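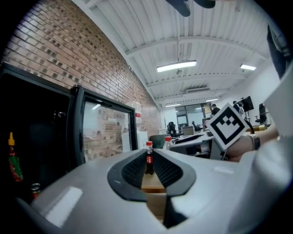

Lesturer is an open toolkit for turning hand-held gripper recordings into something a robot can learn from. It takes raw wide-angle video, works out where the gripper was at every moment, checks the result and hands you a tidy dataset to train on. We love this stuff, and the questions below are the ones we get most often! A lot of them are about the marker card, the square one with the thick black border and blocky black-and-white pattern, held up by hand to the right of the cola bottle. It matters more to the software than you might guess, so we'll begin there.

What does the marker card do?

It gives the mapper a known shape of a known size. Video alone will tell you that the gripper moved, but the scale can drift, and a reach of a hand's width may come out as half a metre. Once Lesturer has found the card in a few frames it fixes the scale for the whole session. The card can be tilted, and it can be held in the hand while you get going. Just don't bend it.

How many demonstrations do I need?

For a single task in one room, 85 good ones will usually get you a policy worth watching. For a task that has to work in places it has never seen, we'd plan on roughly 500, spread over as many rooms as you can talk your way into. Variety beats volume nearly every time.

My room has a plain white wall. Will tracking work?

Often, yes, but give it something to hold on to. The mapper looks for small patches it can recognise again from another angle, and brickwork is a treat for it, especially when some bricks are darker or set back. Posters, shelves and cluttered desks are good too.

What about glass doors and reflections?

This is our favourite question, and the hardest. A glass door shows you whatever is behind it and a reflection of the room as well, and the reflected points move the wrong way when you do. Version 4 has a filter that spots them and drops them before the map is built. It's a huge step up from the old one! Swinging doors are still tricky if they fill most of the view, so start your mapping pass with a good look at the walls.

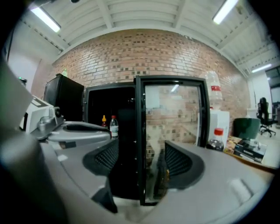

Fridge door open, with the brick wall and a light reflected in the glass.

Does the fisheye bend need correcting first?

No. Feed in the original video. Lesturer uses the lens calibration internally and the policy trains on the curved picture, so straightening it only throws away the edges.

What computer do I need?

Mapping runs on an ordinary desktop with 16 GB of memory. Training wants a proper graphics card. The Warnby group leave theirs going overnight and read the plots over breakfast.

Why are some of my recordings rejected?

Run the check command with the "why" option and it will tell you. Fast wrist turns are the usual cause (blur, mostly), followed by a hand over the lens. Nusrat Afridi wrote the checker and keeps the list of reject codes up to date on the Ustness page.

Can I add my own planner?

Please do! The planner sits behind one small interface, and the Toledo plug-in is a good one to copy from. Send us a patch when it runs, even if it's scruffy.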